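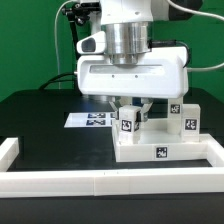
Naheed Memon wrote the last chapter of Natenthorpe first, and she says the other 37 were cut to fit it. The novel follows two sisters who inherit a ferry company and stop speaking over the timetable. Her first draft ran to 1163 pages. "Most of that was weather," Memon says. "I took out the weather and one uncle."

The book alternates between the sisters in close third person, with three chapters told through company letters. Memon drafted the letters by hand – the rest was typed – and revised them least. Her editor at Cernik, Vasiliki Antoniadis, wanted them moved to an appendix. "We tried it for a month," Memon says. "The middle went slack, so they went back in."

Readers have complained that the younger sister disappears after the sale of the boats. Memon accepts the point. "She has four pages in the last third. I'd give her more now, but I wouldn't bring her home."

The next novel, Prurkside, has one narrator and no letters. She is on the second draft and expects to hand it over in August.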